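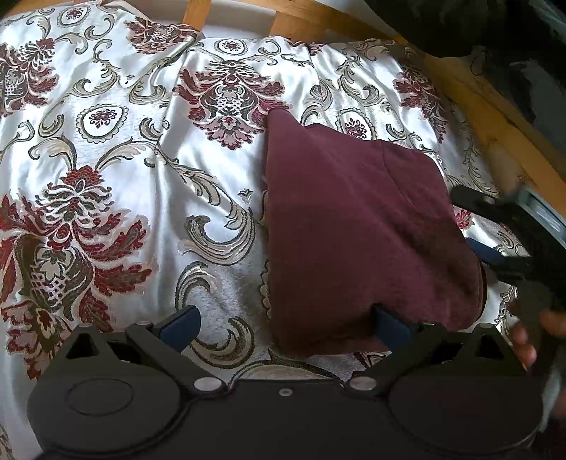
Urs Berchtold has been baking bread for a living long enough to be suspicious of anyone who says a loaf needs equipment. I went to see him about the proofing box, the heated countertop cabinet that every home baking site seems to be recommending this fall, usually with a discount code underneath. He doesn't own one. "You want to keep dough warm, you use what's in the house," he says. A thick maroon fleece folded up into a rough rectangle will do it, in his view, wrapped around a bowl and left alone for the afternoon. I told him I had spent real money on the cabinet. He asked what my bread was like before. I said it was fine.

I should say where I stand. I have reviewed kitchen gear for long enough to distrust most of it, and I distrust bakers who sneer at gear nearly as much. People with a commercial oven behind them are always telling the rest of us that a cheap pot will do. So I went in ready to argue.

Berchtold ran the bread side at Scanlon, a wholesale bakery, before opening his own place, Lader, which sells four kinds of loaf and closes when they're gone. The proofers at Scanlon were the size of a bedroom. "That I understand," he says. "You have 700 loaves and a truck coming. The dough has to be ready when the truck is ready. At home, who is coming? Your sister?"

I put it to him that a kitchen in winter is cold, and cold dough is slow. He agreed with both parts. "Slow is fine. Slow tastes better. People read a recipe that says one hour, they look after one hour, nothing happened, and they think they need a machine. They need a second hour."

This sounded a little too easy to me. Plenty of people have tried the second hour, and the third, and still pulled out something like a doorstop. When I pushed him on it he gave some ground. Enriched doughs, the ones with a lot of butter and sugar, do drag in a cold room, and he admits that he warms those up on purpose. His method is a switched-off oven with a pan of hot water on the rack below. He doesn't measure the temperature. I asked how a beginner was supposed to know when it was right, and he said, "Put your hand in. If you would like to sit in there, it's good."

I find that kind of answer annoying. It works if you've done it a thousand times. Wumpini Tetteh, who shares the ovens at Lader and makes the sweet things, thinks so too. She came over with a tray of buns halfway through our talk and took my side without being asked. "He has forgotten what it is to not know," she said. Tetteh uses a thermometer. She also weighs her eggs. Her buns go in at 400 degrees and she won't hear of guessing. On the cabinet, though, she's with him. "I tried one. It's a warm box. I already have a warm box, it's called the oven."

The model I own is made by Duteck, and the booklet promises a more open crumb and a better rise. I had brought it along, the booklet, and read a bit of it out loud. Berchtold wanted to know what it was being compared to. It doesn't say. "Better than what? Better than a loaf in the refrigerator? Better than no yeast?"

There is something to be said on the other side, and neither of them said it, so I will. A steady temperature makes your mistakes easier to find. If the dough behaves the same way each time, you can change the flour or the water and see what that did. I have learned a few things that way. Whether they were worth the price of the cabinet is another question, and I notice I've used it mostly for yogurt lately.

Before I left I asked Berchtold what he would spend the money on. He thought about it for longer than I expected. A decent scale, he said, and the rest on flour – then he changed his mind and said only the scale, as most people buy too much flour and let it go stale.

I bought a loaf of the dark rye on the way out. It was very good, a bit salty.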